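Home | Forums | Home & Tidying | Small Spaces | Search | Log in

Thread: The stuff that lives on my bed (need a system)

giraffe_sheets
OK so I have a studio, one table that is covered in plants, and every loose thing I own ends up on the bed. I sort there on Friday nights, chuck half of it back in a drawer, and the next week I'm doing it again. Last Friday it was markers, a couple of little containers, boxes, a bottle of soda water and the black electrical tape I had been hunting for since I moved in. I bought a second roll in the meantime! I want one box for all of this and I want it to fit under the bed, where I have 20 cm and not a hair more. What do you all do with the odd bits? Is tape a "tool" or is it "desk"? I go back and forth. 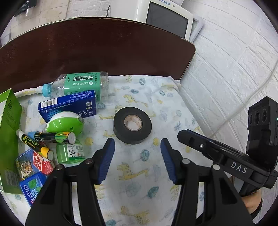 Friday's pile, with the famous tape.

moth_and_rust
Tape is a tool. Electrical tape is definitely a tool. Desk tape is the clear stuff.

Takari
Disagree, sorry. Tape goes where you use it. I use mine on charger cables so it lives with the chargers, and I haven't lost a roll in years. If I put it in the toolbox I'd have to move the vacuum to get at it and then I'd just not do it.

moth_and_rust
And when you need it for something that isn't a charger?

Takari
Then I walk over to the chargers lol

Imke Diekmann
I'm with Takari on this one, but what I really want to say is stop sorting on the bed. I did it for ages and you only ever sort until you're tired, and then everything gets swept into a bag so you can lie down. Get a folding tray table. Mine is a Gundex, it cost me $20 at a yard sale and it hangs on a hook behind the door.

giraffe_sheets
The sweeping into a bag part hurt, I have two of those bags in the closet right now. But I like the bed! It's big, it's flat, and stuff doesn't roll off (much). Plus the deadline is kind of the point, I have to finish or I can't sleep.

yao_upstairs
Bed sorter here too, don't let them shame you. What helped me was keeping the small boxes things come in. A shallow one holds clips, spare keys, all the tiny metal things that disappear into the covers. Then the bigger things stand around it.
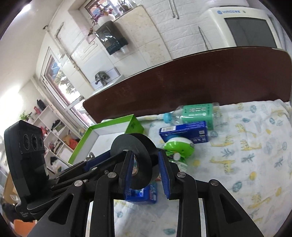
So I tried the shallow box thing, yao, and it's a good one. The green one was going in the recycling and now it's my "small and annoying" box. The tape doesn't get to go in there, the roll is too fat and it would take over. I'm putting it with the chargers for now. Sorry moth. The soda water goes back in the fridge, which I do realize was always an option.

moth_and_rust
You'll be back here in September asking where the tape is.

giraffe_sheets
Probably!! Does anybody have the Hesusus under-bed drawer, by the way? The one with wheels. The listing gives the height without the wheels, which is no use to me at all.

Imke Diekmann
I had it and gave it away. The wheels catch on a rug. On bare floor it might be fine, but measure it in the store with the wheels on before you pay.

yao_upstairs
Mine's on bare floor and it rolls great. The lid pops off if you overfill it though.

giraffe_sheets
Bare floor here, so I'll go look at one this weekend. Taking the tape measure, if I can find that.

Reader comments (3)

pollyb: Team toolbox. All tape, all kinds, one place.

kettle_on: I need those giraffes. Where is the cloth from?

dustbunny481: Came for the drawer advice, now going through my own closet bags. Found three pairs of scissors so far.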